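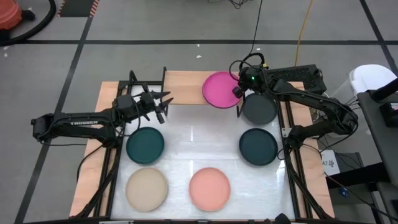

How to Set Up a Mixed-Color Plate Table

By Milagros Lagos

A set of plates in different colors is easy to live with. If one breaks, you replace it with any color you like, and guests can remember which plate is theirs. The harder part is laying the table so it looks planned. This page covers a casual table for six with one serving board, the way I do it for Sunday lunch.

What you need

Six round plates, each a different color
One wooden board for bread, cheese or sliced fruit
A plain table, white if you have one
A soft dry cloth
Napkins in one color
Glasses and flatware

Choosing the colors

Start with what is already in the cupboard. Most people have more usable plates than they think, split between two or three old sets. Take them all out and stack them by color.

For six places, I pick two strong colors, two dark ones and two soft ones. Magenta and teal are strong. Dark gray and a deep blue-green are dark. Beige and salmon pink are soft. You can swap in whatever you own, but try to keep the split even. Five bright plates and one gray one will make the gray one look like a substitute.

Shapes matter more than colors. Keep every plate round, and keep the diameters close. A small difference is fine. A dinner plate next to a side plate looks like a mistake even when the colors go well together. Rims can vary. A plate with a raised rim can go next to a flatter one, and it's the better pick for anyone having something with sauce.

Avoid strong patterns if you are mixing this many solids. One patterned plate will pull the eye every time.

Clearing and wiping the table

Take everything off, including the salt and the mail. Wipe the surface with a damp cloth and then with a dry one. On a white table with any shine to it, streaks show up wherever light from a window or ceiling fixture hits. Bend down and look across the top from one end. If you can see the path of your cloth, go over it again dry.

If the top is made in sections, run the cloth along the seams separately. Crumbs sit there and a flat wipe misses them.

Placing the board

Put the board down before any plates. It is the biggest thing on the table and the rest has to fit around it.

For a family-style meal, I set it crosswise toward one end and leave the middle of the table open. The open space is for the hot dish, which comes out last and needs somewhere to land. If you put the board in the center, you will end up moving it with one hand while holding a casserole in the other.

A pale board works with nearly any plate color. Darker boards look good with beige and pink but tend to swallow gray and navy. If yours is dry or rough, rub in food-grade mineral oil the night before and wipe off the extra in the morning. The Lokon board I have used since my first apartment gets this twice a year, once in May and once before the holidays.

Laying out the plates

Place the two strong colors first, on opposite sides of the table. They should not be directly across from each other. Set one a little higher up and one lower down.

Next come the dark plates. These can go side by side. Two darks together make a calm area, and they balance a bright plate nearby.

Put the soft colors last, in the places that are left. Usually that means the near end.

Leave a hand's width between plates, more if you are using chairs with arms. On a small table a plate may have to sit partly on the board. That's fine while you are arranging things or passing food, but the plate should be flat on the table before anyone eats from it.

Now walk to the doorway and look. If one side seems heavy, trade a dark plate for a soft one from the other side. One trade normally fixes it. If you have made four or five trades, stop and eat.

Adding the rest

Fold the napkins in thirds and put them to the left of each plate. I use plain white or oatmeal. Forks go on the napkins, knives and spoons on the right, and glasses above the knives. Clear glasses are best here. Colored ones compete with the plates.

Skip the placemats. They cover the table and add another set of colors to deal with. If the tabletop scratches easily, use a plain white cloth.

Flowers are optional. A small jar at the far end of the board is enough.

Washing and storing

Check the underside of each plate before you put it in the dishwasher. In a mixed set, some may be dishwasher safe and some may not. My brother-in-law Baltasar Leiva lost the shine on a good Skavus plate this way. Wash the doubtful ones by hand with a soft sponge.

Never put the board in the dishwasher. Wash it by hand, dry it with a towel and stand it on its edge until both faces are dry.

Stack the plates with the heaviest at the bottom. Put a paper towel or a piece of felt between plates with unglazed foot rings, which can scratch the one underneath. Keep all six in a single stack so the set is ready to carry to the table next time.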